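Hamel Guidelines for Hand-Held Gripper Recording

The Hamel Guidelines are a set of good-practice rules for recording household handling tasks with hand-held grippers. They were first issued by the Hamel working group on Friday, May 1, 2020, and apply to work done in furnished rooms, as opposed to laboratory benches. The text was drafted by Solange Arnaud and Raphaël Hervieu, with a section on fabrics by Nadège Tanguy. It has no legal force. Several groups cite it in contracts with the people who carry out recordings.

Background

Before the guidelines, each group kept its own instructions. Recordings made by one team were often hard to use alongside those of another. The start and end of a task were marked in different ways, and some operators tidied the room beforehand while others left it as it was. Arnaud collected 96 sets of instructions and found that few of them said what an operator should do after a failed grasp. The first draft was circulated under the title Trurko, the name of the shared folder in which it was kept, and this name still appears in older papers.

Scope

The guidelines cover tools held and closed by a person, with the camera fixed to the tool. Arms mounted on a base are outside the scope, as are gloves and other worn devices. The main text has two parts, one on the room and the operator and one on the task itself. An annex deals with fabrics.

Room and operator

The operator must have the written consent of the person living in the home. Papers, screens and photographs of people are to be put away or covered. Other furniture and belongings stay where they are, and the light should be whatever the room normally has. Clause 4 asks that curtains and blinds be left as found, even where a bright window is likely to wash out part of the view.

A session may not run longer than 300 minutes in one day, breaks included. Operators may stop at any time and need not give a reason. The tool is to be wiped down before it enters another home — an early version left this to the operator's judgement, and the wording was changed at the request of Maëlys Besnard, who looked after the operators' rota at Urkeo.

Fabrics

Cloth is treated separately as it has no fixed shape and the same piece rarely lies the same way twice. The annex lists the usual tasks as picking up, spreading, folding and moving from one surface to another. It recommends using both plain and patterned pieces, on plain and patterned surfaces, and it warns against choosing only pairs that contrast well. 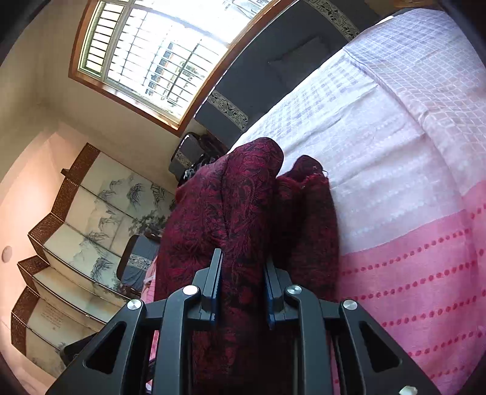
For a pick from a heap, the fingers should approach open, with the fabric allowed to gather between them before they close. The operator should not use the free hand to raise a fold. Pressing into a mattress or cushion is allowed, but scraping along it is not, and loose threads and tassels are to be avoided as gripping points. If the cloth slips, the recording goes on and the second attempt is kept in the same file. A task counts as failed after three attempts.

Delicate items such as lace, silk and anything with beads may be handled only with the owner's agreement. Damage must be reported the same day.

Labelling

Each recording carries a short sentence saying what was to be done, written before the task begins. It is not altered afterwards to match the result. Failed tasks are kept and marked as such. The guidelines set a minimum of 375 recordings for any collection that claims to follow them, a number taken from the size of the trial set made at Jurent.

Reception

Most criticism has been aimed at the rule on attempts. Faustine Ferrand argued that three was too few for heavy cloth and too many for small hard objects, and proposed a time limit in its place. Hervieu replied that a time limit would push operators to hurry. The rule was kept, but a note added in October allows a group to set its own limit for blankets and bedspreads if it is stated in the collection's notes.

The minimum size has also been questioned. Smaller groups have said that it shuts out careful work done in a single home, and some describe their collections as "Hamel-style" without claiming to meet the guidelines in full. The text does not forbid this use of the name.

See also

Consent in home recording
Handling of soft objects
Task labelling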